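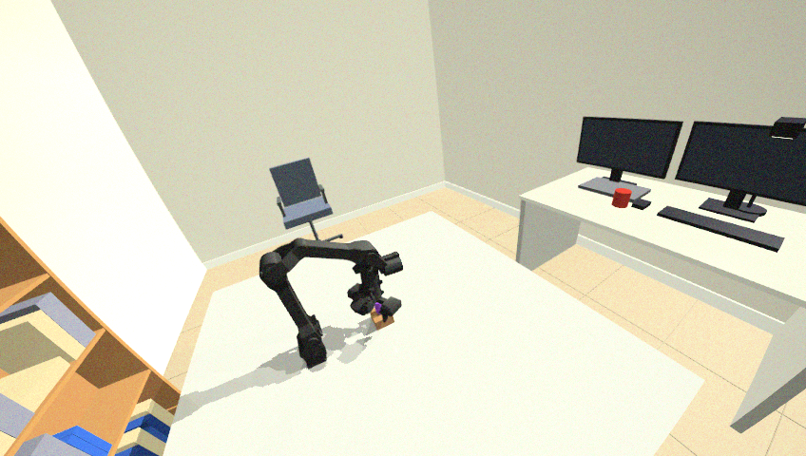 Attachment 1: black arm and white mat, beige tiled floor

Home Tickets Knowledge base Downloads My account Log out

Nightly backup to Punura box stops part way, no error shown
7/1/18 – Tendby support desk
Site: Judholm office
Status: Closed

Reported fault

The nightly backup from the main office PC to the Punura storage box has not completed since the office reopened after the Christmas break. The job starts on time at 11 pm. In the morning the backup window says "Waiting for destination" and the progress bar is stuck. It does not give an error and it does not send the failure email, so the first two nights were missed. If the job is cancelled and started by hand during the day it runs to the end without trouble.

The customer has already restarted the PC and the Punura box, and has swapped the cable between the PC and the wall. No change.

Equipment

One desktop PC, used for accounts and the shared job folders. One Punura two-bay storage box, both disks mirrored. One Plattner eight-port switch in the cupboard by the back door. Router supplied by the phone company. The PC and the box are both plugged into the switch. The router is only there for the internet connection and for handing out addresses.

The job copies the shared folders and the accounts data. A full copy is 600 GB. A normal night's changes come to a few gigabytes and used to be finished well before midnight.

First entry – support

Asked for the backup log from the PC and the system log from the box. Also asked whether anything was changed over the break, including updates, new equipment or anything moved in the cupboard.

Please note that the log is in the program's own folder and the one in Documents is only the summary. The summary will not help here.

Second entry – customer

Logs attached. As far as we know nothing was changed. The power was off for part of one day during the break while the electricity company worked in the road, and everything came back on by itself. The box was beeping when we came in and stopped when we pressed the button on the front.

Third entry – support

Thank you. The beep after a power cut is the box reporting that it was not shut down properly. The system log shows that it checked both disks afterwards and found them healthy, so we are leaving the disks alone for now.

The backup log shows the same thing each night. The job starts, compares the folders, copies some files and then loses the connection to the box. It then tries to reconnect until somebody cancels it. The point where it stops is different each night, so it is unlikely to be one bad file. On the first night it had copied 28 files. On the second it had done several hundred.

Please do the following:

1. Leave the backup schedule as it is.
2. On the PC, open Power Options and tell us what is set for sleep and for hard disk.
3. On the box, open the settings page, go to Hardware, then Power, and tell us what is set for disk standby.
4. Tell us whether the box's address is the same this morning as it was yesterday.

Fourth entry – customer

Sleep is set to Never. Hard disk is set to Never. Disk standby on the box is 40 minutes. We have not touched that and think it has always been 40.

We did not know the address yesterday so cannot say. Today it ends in 28. There is a sticker on the top of the box from when it was installed and the address on that ends in 11.

Fifth entry – support

The address is worth following up. When the box was installed it was given a fixed address ending in 11. It now has one handed out by the router. That suggests its network settings went back to automatic, which can happen on this model if the power goes while it is saving its settings.

The backup job connects to the box by name and not by number, so it will still find it most of the time. It will lose it if the router hands out a different address in the middle of a job. By day this may not show, because other people have the shared folders open and the PC keeps looking the box up again.

Please log in to the settings page and go to Network, then Interface 1. Change Automatic to Manual and enter the address from the sticker. The other three boxes on the page should be filled in with what is there now, so write those down before you change anything. Press Apply and wait for the page to come back. It will not come back at the old address, so type the new one in.

Let the job run overnight and send the log again.

Sixth entry – customer

Done. The page came back at the new address. The shared folders needed reopening on two of the PCs but are fine now.

Seventh entry – customer

Ran overnight and stopped again. It got a lot further this time. Log attached. The box still has the right address.

Eighth entry – support

The address was wrong and needed correcting, but it was not the whole fault. Last night's log shows one dropped connection and no recovery. The log on the box shows its network link going down at the same moment and coming back a few seconds later at a lower speed. A link that goes down like that is usually a cable, a port or a power-saving feature.

You have changed the cable at the PC end. Please now change the cable between the box and the switch, and move it to a different port on the switch at the same time. Use a cable you know is good. If the old one has a broken clip, throw it away so it does not get used again.

While you are at the switch, look at the lights for the port the box is on. On the Plattner, green is full speed and amber is the lower speed. Tell us which you see before and after.

Ninth entry – customer

Amber before, green after. The old cable had been trapped behind the cupboard door hinge and was flattened in one place. It may have been like that for a long time. The cupboard was emptied before the break to get at the stopcock and things were put back in a hurry, so it could be from then. Sorry, we should have said that when you asked what had been moved.

Tenth entry – support

That would do it. A damaged pair in the cable often still works at the lower speed, and it can hold up under light use and then drop when a lot of data goes through. Opening the odd document would not show it.

Leave the job on its normal schedule. We would like to see three good nights before closing this.

We also want to deal with the missing failure email, because you should have known on the first morning. In the backup program, go to Notifications. There are two settings. "Email on failure" is sent only when a job ends with an error. A job that is still waiting has not ended, so nothing goes out. Tick "Email if job runs longer than" as well and set it to four hours. You can also limit the number of retries, under Destination, then Advanced. It is set to unlimited by default. We suggest 11 retries, after which the job will fail and send the normal email.

Eleventh entry – customer

Both changed. Test email arrived, although it went to the junk folder at first. We have marked it as safe.

First night completed. It took longer than usual because it was catching up.

Twelfth entry – customer

Second and third nights completed. Both finished before midnight. Port light is still green. We have run the new cable along the top of the cupboard and fixed it with clips.

We restored one of last month's folders to the desktop to check it and the files all opened.

Thirteenth entry – support

Thank you, and thank you for doing the test restore. Closing this ticket.

Cause: damaged network cable between the storage box and the switch. The box had also lost its fixed address, probably in the power cut.

Action taken: cable replaced and rerouted, box moved to another switch port, fixed address put back, long-running job email switched on, retries limited.

Still to do at the customer's end: the box is not on a battery backup unit and will be open to the same problem the next time the power goes. A small unit would be enough to let it shut itself down. The box has a USB socket on the back for the signal lead, and the setting is on the same Power page as disk standby. We can open a separate ticket for this if you want help choosing one.

If the fault comes back, reply to this ticket within 28 days and it will be reopened with the logs still attached. After that please raise a new one.

Contact Tendby support | Terms | Copyright Tendby | Back to top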